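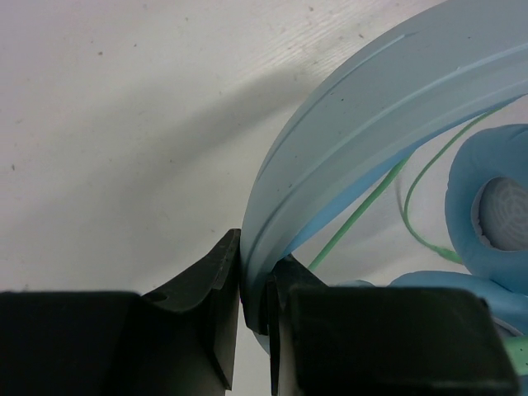

By Marina Andreadis
Posted October 24, 2020 in Avivine Setup Guide, Part 3: Sound

Okay, so by now you've got the Avivine app installed and you can hear the teacher channel. Part 3 is where we get your headphones and your microphone behaving together, so you can sing along with the choir on rehearsal night without hearing yourself half a beat late. I sing alto, I'm no engineer, and I got through this in one evening (with tea).

Before you start

Use headphones with a cord if you have any. Wireless ones will connect, but the delay is awful and everybody will think you're dragging. Close your video calls too, all of them, even the ones hiding down in the corner of the screen.

Setting up your headphones

1. Turn your computer's volume down to 40. You'll bring it back up later.

2. Plug the headphones in, then open Avivine. If you do it the other way round, the app grabs your speakers and hangs on to them.

3. Click the little gear, then Sound, then Listen With. Pick your headphones from the list. Mine show up under a completely baffling name, so if you're not sure, unplug them and see which line disappears.

4. Press Play Test Tone. You should get a low hum on the left and a higher one on the right. If they're swapped, turn the headphones around!

CAUTION: Don't press the test button with the volume all the way up. Gerrit Hoekstra did and he was not happy with me.

Setting up your microphone

5. Still under Sound, go to Sing With and choose your microphone.

6. Sing something at your normal rehearsal volume (I use the first 8 bars of our April piece) and watch the green bar. You want the loud notes to land near 33. If the bar goes red, back away from the mic a bit before you touch any sliders.

7. Set Hear Myself to Off. I know, it feels weird. Leave one ear uncovered if you need to hear your own voice.

8. Click Save. The window won't close by itself, so close it and open it again to check that your choices stuck.

Note: If you get Error 51, the app has lost your microphone. Quit, unplug, plug back in, and start over from step 5. Bayu Lumbantobing gets this every single week on his old laptop and the fix works each time.

Next is Part 4, where Vasiliki Mavromatis takes you through page turns and finding your part in the score.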